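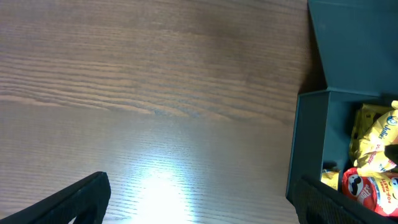 Wrist view, snack box task: open table left, teal box with lid up at right, glare between the fingers.

To: manipulation list
Subject: Re: glare masking and the wrist encoder

Replying inline to the Sinstead message, then one result from our side.

> We trained the packing policy with and without the specular mask
> and saw no difference on the Nonstead bench. Our reading is that the
> encoder learns to ignore highlights once there are enough
> demonstrations, and that the mask can be dropped from the pipeline.
> Is anyone seeing otherwise?

Yes, but only in one configuration. The Nonstead bench has a matte grey mat under diffuse light, so there is very little for the mask to remove. Our tabletop is wood with a visible grain, and the attached view is typical of the bad case: the highlight sits near the bottom centre, directly ahead of the gap between the fingers, and the grain nearly vanishes inside it. The wrappers in the box give a second set of highlights, smaller and much more irregular.

We trained Ko on 3,050 demonstrations, 2 seeds per condition, with everything else held fixed. With the full mask (table and wrappers) the policy did worse than with no mask. With the table-only mask it did better than both. The ordering was the same for both seeds. I would not lean on the size of the gap with so few seeds.

My explanation for the full-mask result is that highlights on foil and glossy plastic carry shape information. Crumpled packets have little stable texture apart from the printing, and the highlight pattern shifts with the folds. Masking it leaves flat patches of yellow and red, and the grasp point drifts toward the centre of the patch. The table highlight carries nothing useful about the objects, and it moves with the wrist, so the encoder can mistake it for motion of the scene.

> We also cut the set to 2,000 demonstrations and the result held.

We have not tried that. If the encoder does learn to ignore highlights with more data, the smaller set is where I would expect the mask to help most, so a null result there probably says more about the mat and the lighting than about the mask.

Two requests. Could you rerun on bare wood or another semi-gloss surface, with the lamp left undiffused? And could you report the table and wrapper masks separately? The Brakasness labelling script already writes them as separate channels; the merge happens in the loader and can be switched off there.

We are evaluating at 30 trials per checkpoint. If you use the same number the tables can go side by side. I can send the split file and the mask thresholds off-list. The thresholds were tuned on our camera exposure and will need adjusting for yours.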